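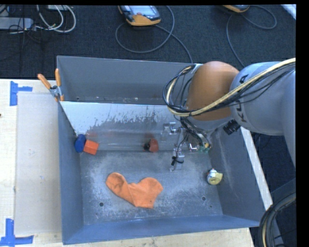 Last modified: 03/11/2022

Storage and Sorting, Unit 3
The Miscellaneous Bin
Handout to accompany the lecture in the Valentini Building

Please read this before class. Last term a good number of you read it during class, and I could tell from the page turning.

1. Where we are

Units 1 and 2 dealt with things that know what they are. Canned goods, bed linen, the Kungate pallet exercise with its 196 identical cartons. Anyone can store identical cartons. You put one on top of another until you run out of cartons or ceiling.

Unit 3 is about the rest: the orange sock without its partner, the red block, the small dark rounded thing in the corner that you would have to pick up to name. Every household, school and stockroom has a container where such items end up, and its label (if it has one) reads MISC, VARIOUS or, in a warehouse I once worked in, SEE DAVE'S SHELF. There was no shelf.

2. Terms you will need

Stray: a single item separated from its set. A lone sock is the standard case. A stray has a home somewhere, and the cost of storing it is mostly the cost of finding that home.

Orphan: an item whose set is gone or can't be identified. One toy block may be a stray or an orphan, depending on whether the other blocks still exist. You can't settle this by staring at the block.

Fragment: part of a thing. Students love to keep fragments. Fragments with a known parent go with the parent. Fragments with no known parent get a date and a short stay.

Residue: grit, specks and crumbs that collect along the foot of a wall or divider. Residue isn't inventory. Do not log it. One group did, in April, and their sheet ran to four pages.

3. The container

A bin is judged on its walls, its floor and what happens in its corners.

Walls. Deep walls keep things in and also keep things out of sight. For large items this is fine. For a small dull-red object lying against the base of a divider, it means someone has to lean over and look. People don't lean over. They stand back, see the sock, and write "sock" on the sheet.

Floor. Painted or coated metal tells you how it has been treated, in a general way. Whitish scuffing over a gray floor is wear, and wear alone is no reason to retire a bin. Burrs, flaking and sharp edges are. Holes in the floor need a decision before you fill anything: will your smallest item pass through? Check with the item in your hand. The Esico catalog sheet in your packet gives bin sizes and says nothing on this point, so bring a ruler.

Dividers. A lengthwise divider gives you one wide compartment and one narrow one. The narrow one is where good intentions go. If it stays empty for a whole cycle, either assign it a category or take the divider out. A slanted divider also costs you floor space at one side, which you'll notice when you try to stand anything upright next to it. Shiny dividers have their own trick – they reflect. A patch of red on the panel above a red item is the same red item. I mention this for the group that logged it twice.

Corners. Things migrate to corners or get leaned there, and once two items are touching, hurried sorters treat them as one. A dark blue object against an orange-red block is two entries. Color contrast makes it easy in this case. Two dark blue objects in the same corner would be a harder afternoon.

4. Procedure

Work at a table. Light-colored tops are best for small dark parts, and the floor covering matters more than you think: a black screw on navy carpet has left your inventory for good.

a. Look first, hands off. Write what you see using color, rough shape and position. If you don't know what something is, write "unknown, dark blue, rounded." An honest unknown is worth more marks than a confident eraser.

b. Lift out the soft goods. Fabric spreads, folds and covers its neighbors. Check under and inside. Socks in particular should be felt along their whole length, toe included. Turn them out if they crunch.

c. Lift out the hard goods one at a time, back corners first.

d. Check along the base of each wall. Check the narrow compartment even if you are sure.

e. Assign each item: stray, orphan or fragment. Strays get a tag and 36 days. Orphans go to the shared shelf. Fragments, see section 2.

f. Wipe out the residue. Then, and only then, put anything back.

5. Common losses of marks

Writing "miscellaneous" as a category inside a miscellaneous bin. I would have thought this explained itself.

Sorting by color because it looks nice. Color is for describing. An orange sock and an orange-red block have no business together on that ground alone, however handsome the result.

Guessing at function. "Red and black part, small" is a good entry. "Red and black part, probably from a flashlight" has sent people looking for a flashlight.

Buying more bins. The Lotetti case in your reader covers a shop that met its sorting problem with 34 new containers and ended up with 34 miscellaneous bins – read it before you propose anything similar in your final project.

6. For next time

Empty one container at home, of your own choosing, and sort it by the procedure above. Kitchen drawers are allowed. Glove compartments are allowed. Somebody else's desk is not, and I would rather not have that conversation again.

Bring your sheet, one page, with every item described before it is named. Leave the last column blank, as we will fill it in together. If your container turns out to hold a sock, say which color, and look for the other one before Unit 4.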